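The **tablecloth** is a piece of fabric, or something pretending to be fabric, laid over a table. It protects the surface from the meal, and the meal's guests from the surface. Most households own at least 2, one for use and one for Christmas, and the second spends the year in a drawer acquiring creases that no iron has ever fully removed.

## Materials

Linen is the traditional choice and the hardest to look after. Cotton is cheaper and shrinks. Polyester resists stains, spills and, in the view of its critics, affection. Wipe-clean oilcloth has been popular in kitchens for generations and will stick to bare forearms in August.

## Size and drop

The part that hangs over the side is called the drop. A short drop suits daily meals; a long one is kept for banquets, where it conceals the legs of 300 folding chairs' worth of trestle. The Sornow mill, which wove table linen for hotels, sold its cloths by the number of diners they would seat, starting at 4. Its idea of a diner was narrow, and buyers soon learned to order one size up.

## Patterns

Checks and grids are the most common designs for everyday use. The usual explanation is that they help in laying the cloth straight, although a grid also makes it plain to everyone when it has been laid crooked. The Lacerda check, a wide grid with thin stripes between the bands, was sold in around 80 colourways, most of them grey.

## Care

Red wine should be blotted, never rubbed. Salt is widely recommended and gives the host something to do. Candle wax is best left to harden and then lifted off with a blunt knife. Maveck, a maker of laundry presses, advised folding along a different line each time, and this advice has been ignored wherever tablecloths are found.

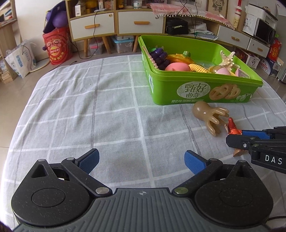

Round cloths are a separate difficulty, as they cannot be folded neatly by one person, or by two people on poor terms. The Bimata pattern book suggests rolling them around a cardboard tube and storing the tube upright in a wardrobe.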